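Se busca batería para grabar disco (y para tocarlo después)

Batero, boletín de músicos y salas
Sección: Convocatorias

Zanetti busca batería. Sí, otra vez. Quien siga esta sección recordará que ya publicamos un anuncio parecido, que contestó mucha gente y que al final nos quedamos como estábamos. Esta vez intentamos explicar mejor lo que ofrecemos, empezando por lo que no ofrecemos.

No ofrecemos fama, ni contrato discográfico, ni una gira por América. El productor que se interesó por las maquetas sigue muy interesado, según él, aunque lleva meses sin contestar a un correo. Hemos oído ya bastantes veces lo de que "el próximo disco es el bueno" como para ponerlo en un anuncio. Lo que hay es un local de ensayo pagado, un estudio reservado y canciones terminadas, o casi.

El grupo lo formamos bajo, dos guitarras y voz. Tocamos rock con estribillos, sin más etiquetas. La prensa local nos ha comparado con grupos a los que no nos parecemos y preferimos no repetir los nombres. Las guitarras van más altas que en el disco anterior, cosa que dicen todos los grupos antes de grabar; en nuestro caso se puede comprobar en las maquetas, que enviamos a quien las pida.

Qué pedimos

Que toques con claqueta sin que parezca un castigo. Que tengas platos y caja propios (el resto de la batería está en el local, y suena bien si se afina, tarea que recaerá en ti). Que puedas ensayar dos noches por semana durante un tiempo largo, y que lo hayas hablado en casa antes de decirnos que sí. El "yo me organizo" lo conocemos.

No pedimos título de conservatorio ni edad determinada. Tampoco pedimos "actitud". Nunca hemos sabido qué quiere decir esa palabra en los anuncios de músicos, aparte de llegar tarde con chaqueta de cuero.
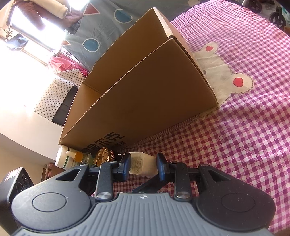
Página 22

Qué pagamos

La grabación se paga. El presupuesto total del disco es de 3.613 euros, mezcla incluida, y de ahí sale una cantidad fija para la batería que se acuerda por escrito antes de entrar en el estudio Gallach. No es mucho dinero. Tampoco es "visibilidad", que es la moneda con la que nos han pagado a nosotros en más de un festival y con la que todavía no hemos conseguido llenar el depósito de la furgoneta.

Los conciertos se reparten a partes iguales una vez descontados gasolina y peajes. Hay noches en que el reparto da para cenar y noches en que no. Las cuentas están en una hoja compartida y cualquiera del grupo puede mirarla cuando quiera, incluido quien acabe de entrar.

Sobre la autoría: quien compone, firma. Si tu parte de batería cambia una canción de verdad, se habla y se firma también. Desconfía de los grupos que te dicen que eso "ya se verá". Nosotros también lo dijimos una vez y acabó mal.

Cómo será la prueba

En el local Clomex, con dos canciones nuestras que mandaremos con antelación y un rato de tocar sin guion. Las dos las elegimos nosotros y no son las más fáciles. Una va a 79 pulsaciones por minuto, y es en los tempos lentos donde se nos han caído casi todos los candidatos – correr sabe cualquiera. No hace falta traer versiones preparadas ni solos. Si traes un solo lo escucharemos con educación.

Respondemos a todo el mundo, también para decir que no. Sabemos que esto lo prometen todos los anuncios, así que puedes reclamarnos si no lo cumplimos.

Cómo apuntarse

Escribe a la redacción de Batero a la atención de Gerardo Monti, con el asunto "Batería Zanetti". Manda una grabación en la que se te oiga, aunque sea hecha con el móvil en un ensayo. Los vídeos muy montados, con cuatro cámaras y sonido sustituido, nos dicen poco. Pon también en qué grupos has tocado y por qué lo dejaste; si te echaron, cuéntalo, que a más de uno de nosotros también nos ha pasado.

Se admiten candidaturas hasta el 23 abr. 2019. Las que lleguen más tarde se leerán si para entonces seguimos sin batería, hipótesis que, vistos los antecedentes, no descartamos.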